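# Eleven months next to the arm

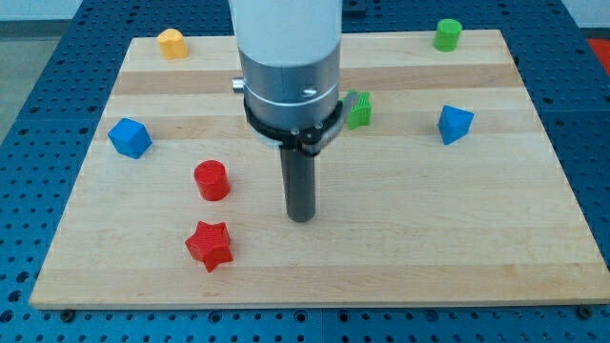

I have been meaning to write about work for ages, and as my sister pointed out at Christmas, I talk about it enough that I might as well put it somewhere she can choose not to read. So, for anyone new, I work at Alhassan, up on the Geruddale road, where we put together boxed sets for nurseries and infant schools. Sorting trays, counting sets, shape sets, that sort of thing. I've been on the packing side since my youngest started school, and since last spring I've shared my end of the room with a robot arm. It's a white and silver thing that hangs down over the bench, with a dark rod pointing out of the bottom of it, and its practice work is all done on a wooden board with a handful of our coloured shapes on it. The red star is my favourite of the lot and always has been, even back when I was putting them into boxes by the hundred and seeing them in my sleep.

I wasn't pleased when we were told, I'll say that now. We were called into the canteen in January last year, all 39 of us, and there were biscuits, and I've worked long enough to be wary of a meeting with good biscuits. Our manager said the word "support" a great many times. What I heard was that somebody would be going home for good, and I drove back to Skestville that evening doing sums in my head about the car and the boiler and whether I could stand going back to the tills at my age.

I should say straight away that it didn't go like that. It hasn't been all roses either, and I'll come to that, but I still have a job and so does everyone who was in that canteen, apart from two who retired and were going to anyway.

What changed first was where I stood. I used to be on the long table with five others, and we'd talk from the minute we tied our aprons until the tea bell. You could do that work with your hands and leave your head free, and I don't think anyone upstairs ever put a value on that. I knew all about Bernard's allotment and who wasn't speaking to whom at the bowls club. When the arm came they asked for two people to learn it, and I put my hand up, mostly out of nosiness (and a bit out of fear, I suppose, on the grounds that the one who knows the machine is the one they keep).

The other one was Mayuree Thammasiri, who came to us from the Zarnia factory when that closed, and who took to it in a way I can only envy. She'd had machines taken in and taken out around her before and she wasn't the least bit frightened of it. I was. For the first fortnight I stood so far back that she asked me if I was waiting for a bus.

The training was four mornings and a folder. I'd pictured computers and columns of numbers, and there is a certain amount of that, but most of what we do is much plainer. You set the pieces out, you let it have a go, you write down what it did. Then you move the pieces and let it have another go. I had never in my life thought about how much I know about a cube! If one is sitting skew I straighten it with the side of my finger and carry on talking, and I couldn't tell you I'd done it. Now I have to think about which way it's turned and what it's next to, and whether there's room to get down beside it, and put all that in writing for somebody in an office who has never packed a box. My old supervisor used to say I'd never make a teacher, and here I am, in a way, with the slowest and most patient pupil you ever met.

It does go wrong, of course. There was one shift before Christmas when we logged 246 tries and I'd have happily thrown the folder in the canal by the end of it. Mayuree just made another pot of tea and changed one thing at a time until it behaved. I'm learning that from her, slowly. I am by nature a person who changes five things and then can't remember which one helped.

Now for the less rosy part. The long table is down to three on most shifts, with the others spread about between checking and dispatch, and it's a quieter room than it was. Bernard says he hears more of the radio than he ever wanted to. I miss them, and they're only on the other side of a partition, which is a daft thing to say but anyone who has been moved to a different desk will know what I mean. The breaks are staggered as well, and we've asked about that twice. And the extra on my hourly rate took until autumn to come through, after I'd been told summer. I did mention it. I mentioned it quite a lot.

On the other side of the scales, my wrists are better. I hadn't realised how bad they'd got until I opened a jar of beetroot by myself in October and stood in the kitchen feeling like a champion. My GP had been on at me for years. I sleep better too, and I've stopped keeping that wretched splint in my handbag.

I'm 60 in the summer, and I had honestly expected to see out my time at Alhassan doing what I'd always done. My grandson asked me what the robot is called and I had to tell him we've never named it, so he has gone away to think about it and I'm promised a list. We're trying a bigger tray next week, and Mayuree has already started a fresh page in the folder. If the list from my grandson is any good I'll put it up here.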